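I have been trying to learn the Heart Sutra by heart since August, and I'm still not there. It isn't long. The version our group uses at Ovham fits on one side of paper, and Gisela Arancibia can get through it in under 5 minutes without rushing. I get as far as the list of what there is none of - no eye, no ear, no nose, no tongue - and then I lose my place and mumble until the next line I know.

Part of the trouble is that I learned the opening from a different translation. Years ago I had a small paperback from the shop in Ritchie, and it had "form is emptiness" set out almost like a poem. The Ovham sheet has the same words in a slightly different order. My mouth wants to say the old one.

I have tried going through it before breakfast, and I have tried writing it out. Writing it out was useful for spelling the mantra and not much else. What has worked best is saying it under my breath when I'm on my own, four lines at a time, and not going on to the next four until the first lot come without effort.
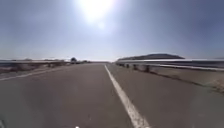 Constanza Godoy wrote to me after my last post to say that four lines was too many, and that she had learned it in Spanish one line a day and never looked at the sheet twice on the same day. She also thinks I should stop worrying about the meaning while I'm memorising. I can see the sense in that, though I find it hard to do. If I don't know why "no old age and death" is followed by "no end of old age and death", I leave the second half out.

That pair is easier once you know where it comes from. The sutra is going through the twelve links of dependent arising, first the links and then their ending, and it only names the first and the last. The middle 10 are skipped with a few words. When Gervasio Núñez explained this at the study evening I wrote "12, only ends" on my sheet and I haven't dropped the line since.

I still have a bead string with 111 beads on it, bought in Ornolwood, which is three more than it ought to have. I use it for the mantra at the end and stop when I get back to the big bead.

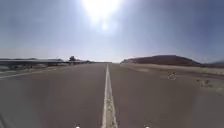

Do you need to chant it in Sanskrit or Chinese for it to count? Our group chants in English and keeps only the mantra in its old form, and our teacher is content with that.

Next I want to get the section on the bodhisattvas and "no hindrance in the mind" settled. Aurelia Zamfir has lent me a recording, a slow one with a wooden drum, and I'll start on it this evening.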